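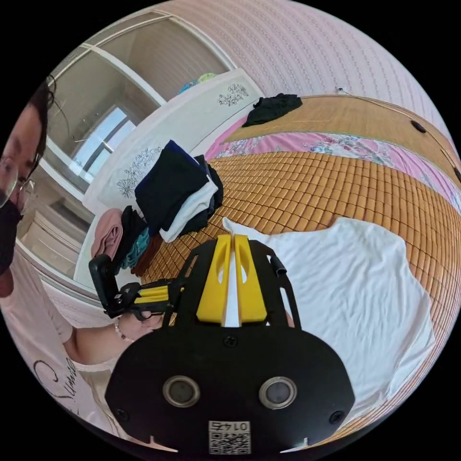

A white T-shirt laid flat on a tiled bamboo mat, with folded clothes stacked by the pillows.

Karnum publishes folding and care guide for tiled bed mats

9th April
By Dumisani Van der Merwe

GRORORA – Karnum, a supplier of summer bedding, has published a guide to using tiled bed mats as a surface for sorting and folding clothes. The guide covers the Sondotach line and applies to any mat built from small rectangular bamboo tiles. It is free to download and will be packed with every new mat sold through Tsakiris stores.

The guide is based on a survey of 537 mat owners that closed in December. Of these, 502 said they fold clothes on the bed at least once a week, and 135 said they had pulled a tile loose or snagged a thin fabric on a seam while doing so. The previous care leaflet dealt only with sleeping use and storage.

"The mat is a firm surface, and people were already using it as a table," said Dumisani Van der Merwe, who wrote the guide. "The leaflet had one line on clothing. We have replaced it with four pages."

Recommended procedure for T-shirts and other light knits:

Clear one side of the mat and move finished stacks to the head of the bed.

Lay the garment front down and smooth it from the collar to the hem with a flat hand.

Lift the fabric before turning it. Dragging it across the tiles can catch loose threads in the seams.

Fold both sides toward the center, then bring the hem up to the collar.

For larger flat pieces, such as towels and pillowcases, the guide recommends lifting by the edge or corner and smoothing creases before the first fold. Two people may work from opposite sides of the bed. Buttons and zippers should face up.
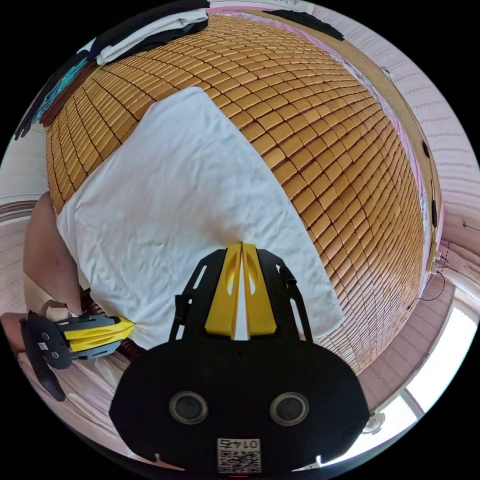 Care of the mat

Wipe the tiles with a damp cloth along the rows and let the mat dry flat before replacing the bedding. Damp laundry should not be left on the surface. Roll the mat for storage – never fold it across a row – and keep it away from direct heat.

Availability

The first print run is 600 copies. Printed copies can be requested from Tsakiris service desks, and owners of earlier Sondotach mats may ask for one without proof of purchase.

Contact: Karnum Press Office, Grorora | © Karnum. All rights reserved. | Back to top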